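Gripper Week at the Westum Bench: The Gallery

Posted 2024-07-21 by Katherine Yupanqui

We had 2 arms' worth of grippers to get through and one bench to do it on, so naturally the first morning went to arguing about blocks.

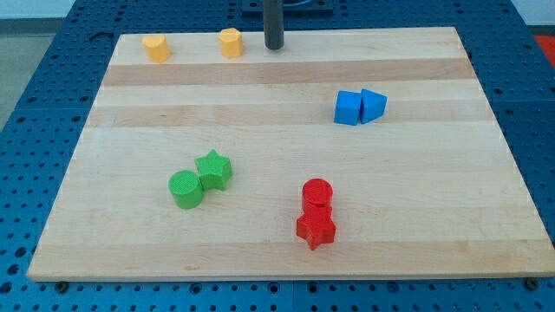 The argument was over how hard to make it. Everyone's gripper can pick up a cube. Vendors love a cube. I wanted shapes that would embarrass somebody, and I wanted them in colors the camera could tell apart without a pep talk, so that when a pick failed we could blame the fingers and leave the lighting out of it.

We settled on printed blocks in yellow, blue, green and red, parked in same-color pairs with the two of each color close together or touching. A lone block is a holiday. A block with a neighbor is where the excuses start, because a wide finger has to go somewhere on the way down.

The cylinders come in green and red, and so do the stars. That was deliberate. If a gripper handles the green star and drops the red one, the shape is off the hook and I get to go bother whoever tuned the color thresholds.

Notes on the contenders, in the order they came out of their boxes:

Homero two-finger, stock pads. Quick, tidy, a bit smug. Good on anything with flat sides. On a star it grabs two points and hopes – sometimes hope is enough, and sometimes the star turns a few degrees and you place it wherever it feels like going.

Homero two-finger, soft pads. Same gripper in slippers. Much better on the stars, slower to let go. The pads pick up dust like it's their job, and we wiped them every 202 picks whether they looked guilty or not.

Jitpraphai three-finger. Lovely on a cylinder. Ask it for one block out of a touching pair and it will move the other one too, free of charge. It also cost $3,400, a number I've been asked to mention less often at lunch.

Sesbridge suction cup. Fine on flat tops, as promised. It lost interest in the green cylinder more than I expected, and my money is on the print lines leaking air. We'll try a softer cup in August.

The total came to 759 picks before we ran out of patience. The soft pads won, which annoyed everyone who had bet on the expensive one, me included.

Wood board stays for the next round. Blocks slide on it just enough to punish a sloppy approach, and I've stopped pretending I want a rubber mat. The full log goes up as soon as I've fixed the column where I typed "star" as "stare" for an entire afternoon.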